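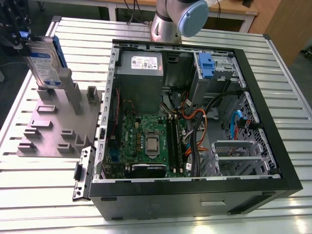

Dell tower on the slotted bench, side panel off.

Open-Case Inspection Sheet, Plodlow Repair Room
Checked by: Driss Filali
Date: 7/22/23
Unit: tower 29

I love this part of the job! An open case tells you so much before you ever plug it in, and this Dell was a pleasure to go through. Comments are under each item, and I've run on a bit in places (sorry, next shift).

BEFORE OPENING

Power cord unplugged from the wall and from the case: OK

Power button held down to drain what's left: OK
I give it a slow count, longer if the machine was running when it came in.

Wrist strap clipped to bare metal: OK
The old strap had a frayed cord, so I pulled a new one from the Landance kit. Much comfier, and the clip really bites.

Case flat on its side, opening up, nothing rocking: OK

INSIDE THE CASE

Power supply label readable: OK
White label, right there when you look in. Please don't stick our inventory tags over it, we need those ratings! And the supply itself stays shut. No one opens one in this room, ever.

Power cables clear of the processor area: COMMENT
The orange, yellow and black bundle comes across the middle of the case on its way to the drives. Tie it back before the cooler goes on. Reusable ties only, please, the Zesov ones in the top drawer are great.

Processor seated, bracket closed: OK
The bare processor is such a nice clean sight under its bracket. Fingers off the top, and fresh paste goes on before the cooler.

Memory latches: OK
Both sides click. I pressed each one twice out of pure enjoyment.

Expansion card screwed down at the bracket: OK

Data cables, no sharp bends or pinches: COMMENT
Light blue SATA cable makes a loop out by the side wall. Tuck it in before the panel slides back on or the edge will catch it.

Optical bay latch: OK
The blue latch moves freely and springs back. I'm a big fan of these, you don't have to hunt for a screwdriver.

Vents and perforated metal at the drive cage: OK
Went over it with a soft brush anyway.

Sharp edges: COMMENT
Watch the bracket sticking out at the corner, by the rear slots. Sleeves love it. I'd be happy if we all wore the thin gloves for lifting.

HARD DRIVE

3.5-inch drive in its blue carrier, held upright in the gray fixture: OK
The carrier is a lovely bit of design, grip it by the sides and keep off the circuit board. Set it down gently, and never stack drives.

Label copied to the log before refitting: NOT YET
Goes on line 167.

BENCH

Slots clear of loose screws: OK
Magnetic dish is on the shelf. Use it!

Extinguisher within reach, tag in date: OK
Next check in November, Russo does those.

TO DO BEFORE CLOSING
Tie back power bundle
Tuck in SATA loop
Log the drive label
Cooler, then panel, then first power-up with 2 people in the room

Passed to the next stage with comments. D.F.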